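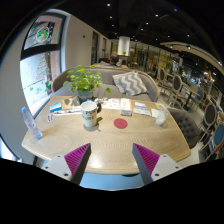

Last updated: Thursday, 4:10 pm

By the service desk newsletter team
3 min read

Quick one this month, most of us are still digging out from the Dokia cutover. Notes from the past few weeks, in no particular order.

The move is done. Old ticketing tool went read-only at the start of June, everything new goes into Dokia. We brought over 2057 open and recently closed tickets. Attachments came too, mostly. If yours has a broken paperclip icon, the file is still in the old system, just open it there and re-attach. Don't log a ticket about it please. We know.

What didn't come over — saved filters, personal canned replies, and anybody's custom dashboard. You will have to rebuild those. Canned replies can be copied and pasted from the old tool until it gets switched off for good, date not set yet. If you have a long list, start now.

Categories. The old tree had gotten silly, three different places to put a printer. New tree is two levels deep and that's it. If you can't find a home for something use General and leave a note in the comments, we go through those at the end of each week and move them. Already seeing a lot of VPN stuff land in General. There is a VPN category. It's under Network, second from the top.

Change requests. Still going through Tan for approvals, no change there, but the link between the two tools is one-way right now. Meaning a change approved in Tan shows up in Dokia, but closing it in Dokia does nothing on the Tan side. Close it in both. The connector from Cidomport is supposed to fix this in there next release. We asked for a date and got a shrug emoji, more or less.

Response targets. The clock for a priority 2 is now 60 minutes to first reply, same as before on paper, but the new tool really does count it. The old one paused whenever a ticket was reassigned, so our numbers looked nicer than they were. Expect the June report to look worse. Managers have been told. An auto-reply does not stop the clock, a person has to write something, even "got it, looking."

Also the clock runs through lunch. Been asked a few times. Yes, it runs through lunch.

Self-service portal. Brurau office is live, the rest of the sites follow once the single sign-on piece is sorted. Early impression from Brurau is good, password resets have dropped off the phone line and people like being able to see where there request is sitting. Less good — search. Typing "laptop" brings up the parking policy first. We've raised it. Meanwhile the request catalog on the left side works fine, point people there.

Knowledge articles: 2 owners still needed, one for mobile devices and one for the meeting room gear. It's a review every quarter, not a huge lift. Reply to this if you want one. Anything with no owner by the end of the month gets hidden from the portal, so if there's an article you send people to all the time, go check whose name is on it.

Drop-in for Dokia questions is Thursday at 10, usual channel. Bring ticket numbers.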